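# 当代装置作品借展:纸本部件的照度与展期怎么定?

**grastell_借展登记**

我们馆准备借入一件混合媒介装置,出借方是 Ornitz 基金会,作品由三部分组成:一组手写信件(铁胆墨水,机制纸)、一只拆开的木箱、一段从旧教堂拆下的织物。艺术家的安装说明只有两页,要求“以自然光展示,不加玻璃”。出借协议的附件却写明纸本部件照度不得超过 50 lx,并要求全程记录温湿度。两份文件都有签字,日期相差不到一个月。

展厅是老建筑改造的,北侧有高窗,遮光帘只能整幅升降。原定展期 90 天。用照度计测过,上午窗下墙面读数 275 lx,拉帘后降到 49 lx,可是拉帘以后整件作品的观感完全变了,策展人不同意。

想请教几点:

1. 安装说明与出借协议冲突时,以哪一份为准?
2. 信件能否用复制件替换,原件只在开幕阶段展出?
3. 织物未加罩,保险公司是否会拒保?
4. 状况报告要做到什么程度?出借方给的模板只有一页,连折痕方向都没有栏目。

另外,木箱内侧有旧编号 1559,墨迹有轻微脱落,不确定应算作品本体还是运输痕迹。出借方的清单里没有提。

---

**Castamico**

逐条回复,前提是你们还没有签最终版协议。

关于文件效力:看协议里有没有“附件与艺术家说明不一致时”的条款。多数出借协议会写明保存条件优先于展示条件,但不是全部。没有这一条,就要求出借方出具书面补充,由对方的登记员和艺术家工作室双方确认。口头答复和邮件里的“应该没问题”不要当依据。两份文件日期接近,很可能是两个部门各自发出,没有互相核对。

关于照度:瞬时值只是一部分,要算累积曝光量。按每天开放八小时、50 lx、90 天计算,累积为 36 000 lx·h。如果维持 275 lx,同样时长是 198 000 lx·h,达到前者的 5.5 倍。这还是把上午的读数当全天均值,实际必须逐时记录,否则没有意义。铁胆墨水纸本按高敏感类处理,很多机构给这类藏品的年度曝光预算是 50 000 lx·h,275 lx 连续开放不到 23 天就用完了。

可行的办法是在高窗加装紫外过滤膜,外加一层中性灰膜。灰膜不改变色温,进光量按透射率下降,日光的方向和时间变化都能保留。

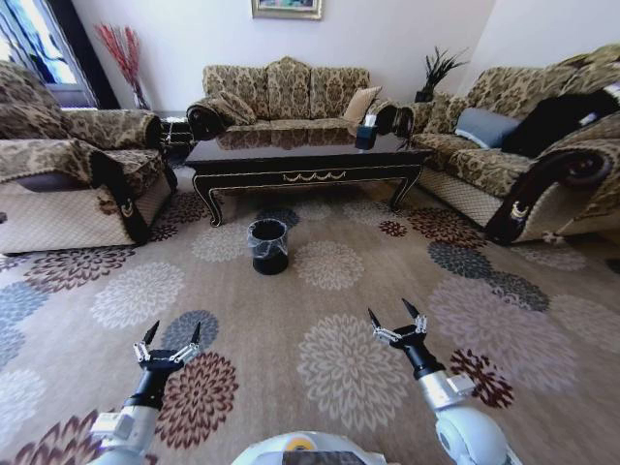
以 275 lx 为起点,若要降到 50 lx 以下,灰膜透射率需低于 18%,市售规格一般选 15%,对应约值可以直接相乘得出:41.25 lx。贴膜后必须重测,不能只信标称值。要注意季节变化,如果展期跨过 9 月,太阳高度角下降,北窗以散射光为主,读数会有变化,但不要据此省掉记录仪。

关于复制件:先问艺术家工作室,不要先做。对这一类作品,信件是谁写的、是不是原件,常常就是作品内容的一部分。擅自替换,即便展签注明,也可能被视为改变作品。比较常见的做法是轮换:信件若有多封,分批展出,每批展期缩短,空出的位置怎样处理由工作室书面指定。

关于状况报告:出借方的模板只作为封面,正文用自己的格式。最低要求如下:

- 每一部件正反面拍照,附色卡与比例尺
- 侧光照一张,记录起伏、折痕和压痕
- 墨迹脱落、晕染、边缘褐变分别标注在图上
- 织物记录经纬方向、断线位置、既有缝补
- 开箱、布展、撤展、封箱各做一次,双方签字

编号的问题,一律按本体处理,写进状况报告,注明“来源未确认”,然后发函询问。不清洁,不加固,不用胶带。脱落的墨屑如果能收集,装入无酸纸袋随件保存。

---

**ouazzani_shop**

我们做展柜的,说一下罩子。不加玻璃的话可以做隔离线,地面贴条或者低栏都行,间距看展厅。织物最怕人摸,摸多了比光还厉害。

保险的事问保险公司,我这边碰到的是裸展也给保,保费高一点,要求有人看守。木箱不用管,木头结实。

---

**Ornitz_档案**

先说明,本账号与出借方基金会无关,只是重名。

补充上面两条。

一、“木箱不用管”不对。拆开的箱体端面暴露,相对湿度波动大时会开裂,钉眼周围尤其明显。木材还会释放有机酸,与纸本放在同一封闭空间里会加速纸张酸化。你们是开放陈列,风险小得多,但运输时不要把信件和箱板装在同一个箱子里。出借方如果原本就是合装,在状况报告里写清楚。

二、保险不要只看拒保与否,要看免责条款。“固有缺陷”和“渐进性损坏”几乎总在免责范围内,光致褪色属于后者。也就是说,即使保单生效,纸本褪色也不会赔,责任会回到协议双方。照度记录因此要完整保存,间隔建议 15 分钟,原始数据不要只留图表。

三、保单应为“墙到墙”或“钉到钉”,从部件离开原存放位置起算,到返回原位为止。装置类作品要写明部件丢失时的估价方式:按单件,还是按整件贬值。三部分里缺任何一部分,作品可能就无法成立,按单件赔付对出借方不利,对方通常会提出修改,提前谈好。

四、织物如果确定裸展,背面承托要均匀,不要用钉子直接穿过织物。用魔术贴缝在衬布上,衬布再缝到织物上缘,针距错开,避免受力集中。缝之前也要书面同意。

---

**grastell_借展登记**

已把协议退回,要求补充优先条款。照度记录仪从 2019年4月1日 开始运行,间隔设为 15 分钟。灰膜先在一扇窗上试贴 15% 的样品,测完再决定是否全部更换。编号的询函已发出,工作室方面要求附侧光照片,正在补拍。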